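Parcel theft from Moynihan Court lobby -- has anyone had anything back from the police?
Neighbourhood board > Crime and safety

kerbside_17
Posted May 26, 2021

I'm in the Moynihan Court flats, second block. Over the last few weeks parcels have been going from the shelf in the downstairs lobby. I have lost two myself. One was a pair of work boots and the other was a laptop that I had saved up for. The courier's app says both were delivered and there is a picture of them on the shelf.

I reported it online and got a crime number the next morning. After that I had one letter saying the case would be looked at and then nothing. I rang and was told there was no officer assigned to it yet.

Has anyone else in the block reported one? If so, can you say whether you heard back, and whether they joined your report to any others? I don't want names or flat numbers on here.

tallhedge
Yes, reported one. A coffee machine. Crime number by text, then a message saying closed because there were no lines of enquiry. There is a camera over the front door so I don't see how they can say that.

Rudge_and_Co
The camera over the front door belongs to the managing agent, Orer. It points at the entry panel and you get the top of people's heads. I asked to see it when my bike went and they told me they could only hand it to the police. The police then have to ask for it, and they have to ask before it is wiped. I was told it is kept for a month.

So if you want anything to come of it, email Orer and ask them in writing to keep the footage for the date and time on your delivery notice. They don't have to show it to you. They just have to keep it.

kerbside_17
Thanks. I have emailed them now with both dates. The first one may already be too old.

mintsauce
Not in your block but across the road. We had the same last September and it was one man doing it. He walked in behind people with a courier bag on and walked out with it full. He was charged in the end, for our building and two others. What did it was a neighbour who had his face on a door camera and a van number.

tallhedge
Do you know what he got?

mintsauce
He pleaded guilty at the magistrates' court. Unpaid work and a compensation order. The order was for less than 2,000 in total, split between everyone who had put in a statement. Those of us who hadn't put in a statement got nothing. That is the part I would pass on. If you only have a crime number and never send a statement with the value on it, you aren't on the list.

sixpence_under
I'm going to disagree with most of this. The police are not going to spend a day on a pair of boots. The contract is with the shop. If it was left in a shared lobby and you didn't ask for it to be left there, the shop has to refund you or send another. Go to the shop, get the money back, and move on. It's their loss to report.

Rudge_and_Co
You can do both. The shop will very likely ask you for the crime number.

sixpence_under
Some do. It still doesn't mean you need to chase an officer about it.

kerbside_17
The shop refunded the boots. The laptop is the problem. I bought it from a private seller and the courier says their cover doesn't apply without a signature. There was no signature because the driver put it on the shelf and took a picture.

Since people asked me by message what I do all day and whether I was at home when they came: no, I was at work both times. I start early. I can't take calls there and I don't see my phone until the break. 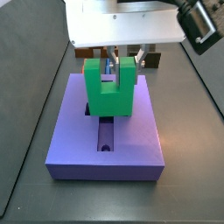

By the time I saw the delivery notice for the laptop it was already half past two, and I wasn't home until after six. So there is a gap of about four hours when anyone could have had it. I put that on the report.

oldsignalbox
Four hours is a lot of footage to ask somebody to sit through. If you can narrow it down they are more likely to look. Did any neighbour come in during that time and see it on the shelf, or not see it?

kerbside_17
One downstairs says the shelf was bare when she came in from the school run. So call it under an hour and a half.

oldsignalbox
Then send that in as an update, quoting the crime number. Put the two times at the top of the message and nothing else above them. I used to work on the front counter at a station, a long while ago now, and the reports that got picked up were the ones where somebody could see in one line what needed doing.

Drana
I live in the first block. I had a parcel go on the same day as your laptop. I didn't report it because it was only a set of curtains. Should I?

Rudge_and_Co
Yes. Same day, same address, different victim. Give them kerbside's crime number as well as your own, if kerbside will message it to you.

kerbside_17
Sent.

sixpence_under
I would be careful about passing crime numbers around.

oldsignalbox
It's a reference. Nobody can do anything with it except mention it.

mintsauce
Agree, we all swapped ours and it helped. What I would be careful about is anyone putting up a picture of somebody they think did it. Our building group did that with a lad who turned out to be delivering takeaways. His mum came round. It was very unpleasant and he had done nothing at all.

tallhedge
That's fair, but if I had a clear picture of someone going out with my coffee machine I would put it up, and I wouldn't lose sleep.

mintsauce
Clear picture of him carrying your box, give it to the police. If it ends up in court you don't want his solicitor saying that every witness had seen his face online first.

tallhedge
It was closed. There isn't going to be a court.

Rudge_and_Co
You can ask for it to be looked at again if there is something new. Two more reports from the same lobby is something new.

kerbside_17
Update. Orer replied. They have kept the footage for the second date. The first date had gone. They also say they have had roughly 17 complaints about the lobby since the new year, which is more than I thought, and they are getting a price for lockers from a firm called Mosa. The figure they gave was 2,000 for the unit, before fitting. They want to put it on the service charge.

sixpence_under
So the residents pay for it. Of course.

Drana
I would pay my share of that. It's less than I have lost in time off waiting in for things.

tallhedge
I wouldn't. They could fix the front door first. It doesn't catch unless you pull it, and anyone can push it open. I've told them more than once.

oldsignalbox
The door matters for your case as well. If he pushed through a faulty door, or followed someone in, say so if you know it. It can change what the offence is. Going into a building to steal is treated as more serious than lifting something off a step. I can't tell you how they would see a shared lobby, but put the facts down and let them decide.

kerbside_17
I didn't mention the door. I'll add it tonight.

I'm also arranging for anything worth having to go to my work from now on. They have said it's fine so long as it goes through the front desk and has my name on it.

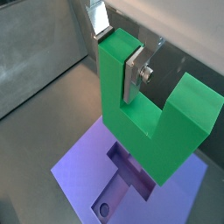 the green block over the purple base

Drana
Mine won't let us do that. We had a notice round about it. I use the corner shop now, they charge a pound a parcel.

mintsauce
The corner shop is good. They check your card every time.

kerbside_17
Second update. I had a call from an officer this afternoon. My report, the curtains and one other have been put together and she has asked Orer for the footage herself. She wants a statement from me with proof of what I paid for the laptop. I have the bank transfer and the seller's messages, so I'm sending both.

She also asked that anyone else in either block who lost something in the last month should report it, even if the shop has paid them back.

tallhedge
Did she say anything about the closed ones?

kerbside_17
She said to reply to the closing message and ask for it to be linked to mine. I'll message you the number.

tallhedge
Ok. Will do it after tea.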